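Somau Bench Table: Set-up and Use
Section 4. Clearing, cleaning and laying out the table top

4.1 Before you start

The instructions in this section apply to the white table top, standard and long versions. Assembly of the legs and fixing of the levelling feet are covered in Section 3 and must be complete before anything is placed on the surface.

You will need:
Two soft cloths
Mild washing-up liquid
Warm water
A storage tray (Kivlow or similar)

CAUTION: Do not use scouring powder, wire wool or any cleaner containing bleach. The matte finish cannot be polished back once it has been scratched.

4.2 Clearing and cleaning

1. Remove all items from the table and place them in the tray. Keep open cups upright and empty them first.

2. Wipe the top with a damp cloth, working from the back edge towards the front.

3. Wipe the corners separately. Residue from tubes and bottles tends to collect there.

4. Dry the top with the second cloth. Leave it for 8 minutes before replacing any item.

NOTE: Marks left by rubber or soft plastic may need a second pass. Do not increase the pressure on the cloth.

4.3 Positioning the table

5. Place the table with its long side parallel to the wall. Leave a gap of 70 mm between the back edge and the wall panels.

6. Check that the table does not rock. If it does, adjust the feet as described in 3.6.

7. Keep the table out of direct sunlight. Pale finishes may yellow with long exposure.

4.4 Laying out mixed items

8. Put the largest item down first. A large round plate should lie flat on the left portion of the table, with its full base supported.

9. Place the back items next. Puzzle cubes may rest at an angle. Squeeze tubes with a flat cap should be stood on the cap near the back edge.

10. Stand cups upright, open end up. A small toy may be placed behind a cup, where it will be partly hidden from the front.

11. Set the smaller items out last, in the front half of the table. A loose row is sufficient and exact spacing is not required.

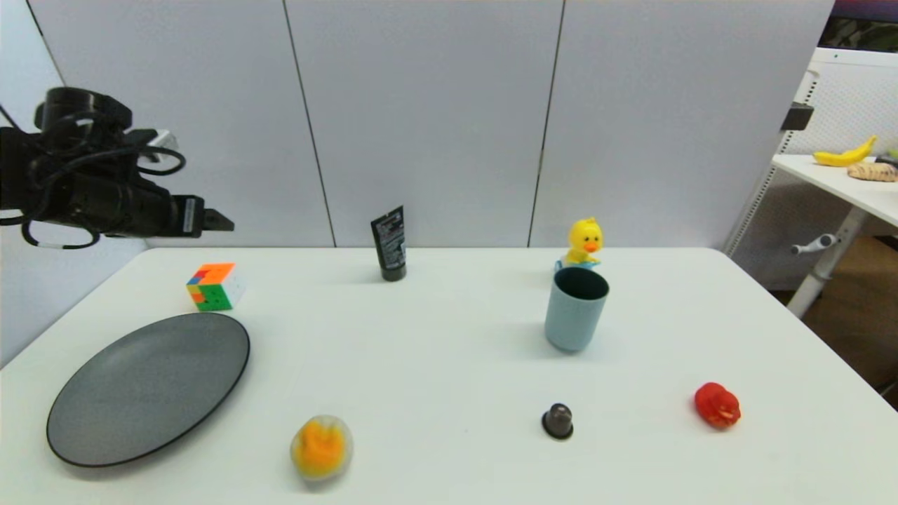

12. Check that no item overhangs the edge. Move any that do towards the centre by lifting them. Do not slide them.

CAUTION: Maximum load on the top is 400 N, evenly spread. Do not sit or stand on the table.

4.5 Storage

When the table is out of use, cover the top with the Bellville dust sheet or a clean cotton sheet. Do not store filled cups or open tubes under the cover. For replacement feet and covers, see the Rissanen parts list at the back of this manual.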